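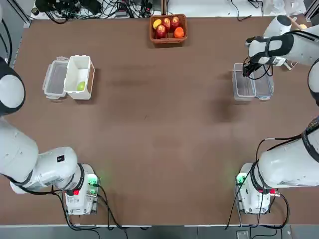
Praseck clip-lid food boxes, set of two
Reviewed by Treasa Horgan, Jun 25, 2023

I bought these in May from McGrath in Saltgate to replace a drawer of takeaway tubs. You get one white box and one clear one, both rectangular. The lids come right off and have latch tabs that fold down over the rim.

The clear box is the one I reach for most, as I can see what's left without opening it. The white one hides its contents, though it has coped better with tomato sauce. A single apple rattles about in either — they are really meant for a full lunch.

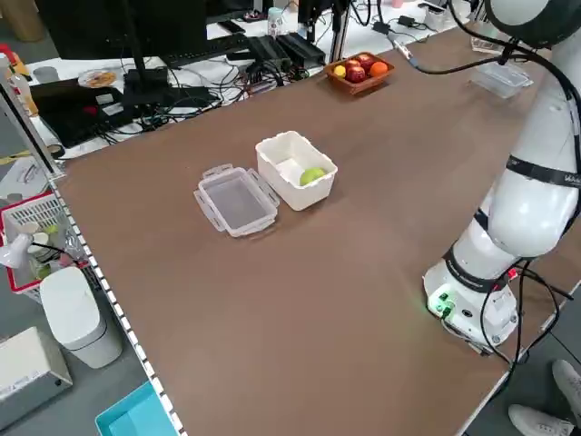

The tabs are stiff. It took me more than 3 weeks to stop using both thumbs, and my sister Róisín still does. With them folded out the lid takes up as much worktop as the box, so allow for that in a small kitchen. Fruit we eat the same day stays in the basket.

I paid 21 euro for the pair. The Wutotia ones I had before were cheaper but the tabs snapped. Four stars.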